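Incidencia 73 – El brazo derecho suelta el plato antes de llegar al escurreplatos
Proyecto: Jevby (club de robótica, categoría de tareas domésticas)
Abierta: Aug 28, 2021
Estado: resuelta, con una tarea pendiente
Prioridad: alta
Componentes: pinza derecha, control de agarre, planificador de trayectorias

Descripción del problema

Al ejecutar la rutina «colocar_plato» completa, el brazo derecho coge el plato amarillo por el borde, lo levanta bien y, a mitad del giro hacia el escurreplatos, lo deja caer. Unas veces cae sobre la alfombrilla y otras contra el alambre del escurreplatos, con un ruido que ya conoce toda la planta. El brazo izquierdo no interviene en esta rutina y se queda en reposo.

En el simulador no falla nunca. Nunca. Por eso tardamos tanto en abrir esta incidencia: estábamos convencidos de que era un problema de calibración y lo fuimos dejando.

Comportamiento esperado: el plato entra vertical entre dos separadores, la pinza abre y el brazo vuelve a la posición inicial.

Comportamiento observado: la pinza informa de «agarre correcto» hasta el último momento, incluso cuando el plato ya está en la mesa. ¡Eso fue lo que más nos despistó!

Cómo reproducirlo

Arrancar el controlador Katona con la configuración de competición, no con la de clase. Poner el plato a la derecha del escurreplatos, sin nada encima. Lanzar «colocar_plato» a velocidad normal. A velocidad lenta el fallo casi desaparece, así que hay que hacerlo a la normal aunque dé respeto.

Registro de pruebas

Entrada 1. Recalibramos la cámara fija con el patrón de siempre. La posición estimada del plato mejora un poco, pero el plato se sigue cayendo. Descartada la cámara como causa principal. Dejamos guardada la calibración nueva porque es mejor que la de abril, que se hizo con otra altura de soporte.

Entrada 2. Subimos la fuerza de cierre de 500 a 860 en el parámetro de la pinza. Resultado curioso: el plato ya no se cae, pero rota entre los dedos y llega al escurreplatos torcido. Choca con el primer separador y el controlador aborta por exceso de par. Volvemos a 500. Apretar más no es el camino, y además el motor se calienta bastante.

Entrada 3. Revisamos los dedos. Los de la derecha tenían un tornillo flojo en la articulación – lo apretamos, con mucha esperanza – y no cambió nada. Al menos ya no vibra.

Entrada 4. Cambiamos el punto de agarre. La rutina original cogía el plato por el lado más cercano al brazo, con muy poca superficie de contacto. Ahora baja desde arriba y apoya la punta de un dedo por dentro del borde. El plato se inclina al levantarlo, cosa que al principio nos asustó, pero resulta que esa inclinación nos viene de maravilla para meterlo luego en la ranura. 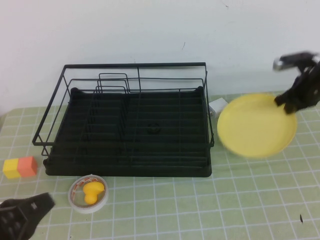 Prueba de la entrada 4: pinza derecha sobre el borde del plato, escurreplatos todavía vacío.

Con este agarre la mejora se nota muchísimo. El plato aguanta el levantamiento y el principio del giro. Sigue habiendo caídas, pero ahora todas en el mismo sitio, justo cuando el brazo cambia de sentido para acercarse al escurreplatos. Que un fallo aleatorio se vuelva repetible es una alegría enorme, aunque suene raro celebrar que se te cae el plato siempre en el mismo punto.

Entrada 5. Grabamos las corrientes del motor de la pinza durante el giro y las pusimos al lado de la aceleración de la muñeca. ¡Y allí estaba! En el cambio de sentido hay un pico de aceleración, y en ese mismo instante la consigna de la pinza baja a cero y vuelve a subir. La pinza se abre un instante sola. Es tan breve que a ojo no se aprecia.

Entrada 6. Buscamos quién manda esa orden. El planificador divide la trayectoria en dos tramos y, al empezar el segundo, reinicia el estado de todos los actuadores del brazo, pinza incluida. En el simulador el reinicio también ocurre, pero allí el objeto queda «pegado» a la pinza por software hasta que se llama a «soltar», de modo que jamás lo habríamos visto.

Causa

Reinicio del estado de la pinza entre tramos de trayectoria. El mal punto de agarre lo empeoraba y tapaba el origen, porque el plato se caía en sitios distintos según lo mal cogido que estuviera. El aviso de «agarre correcto» era otro error aparte: se calculaba una sola vez al cerrar los dedos y ya no se actualizaba.

Solución aplicada

El planificador conserva la última consigna de la pinza al pasar de un tramo a otro. Se añade una espera de 200 ms después de cerrar los dedos, antes de levantar. El punto de agarre nuevo, con la punta del dedo por dentro del borde, pasa a ser el predeterminado para platos. La comprobación de agarre se repite durante todo el movimiento y, si falla, el brazo se para donde esté.

La fuerza de cierre se queda en 500. Quien la tenga cambiada en su copia local, que la devuelva a ese valor, por favor.

Verificación

Pasamos la tarde entera repitiendo la rutina con la configuración de competición y velocidad normal. Ninguna caída en el cambio de sentido. Tuvimos un fallo distinto, con el plato apoyado sobre el separador en vez de entrar en la ranura, y lo anotamos como incidencia nueva para no mezclar cosas. Después probamos a quitar solo el arreglo del planificador, dejando todo lo demás, y el plato volvió a caerse a la primera. Nos quedamos muy tranquilos con el diagnóstico.

También lanzamos las rutinas de cubos con el cambio puesto, por si dependían del reinicio sin que lo supiéramos. Funcionan igual que antes.

Comentarios

Seguimiento 1: ¿Esto afecta a la rama Trelau? Usa el mismo planificador, pero con los dos brazos.

Respuesta: Sí, y allí es peor, porque se reinician las dos pinzas a la vez. El cambio se puede llevar tal cual, solo hay que tener cuidado con la espera de 200 ms, que en Trelau tiene que aplicarse a los dos brazos juntos – si no, se desincronizan y uno tira del objeto antes que el otro.

Seguimiento 2: Aplicado en Trelau. Compila y pasa las pruebas del simulador, que ya sabemos lo que valen en este caso. Falta probarlo en la mesa.

Seguimiento 3: Para la ronda de Prorkovport los platos los pone la organización y no sabemos qué borde tendrán. Propongo traer de casa todos los platos raros que encontremos y hacer una sesión solo de agarres. ¡Me apunto a llevar los de postre!

Pendiente

Quitar el objeto «pegado» del simulador, o al menos hacer que se suelte cuando la consigna de la pinza baje a cero.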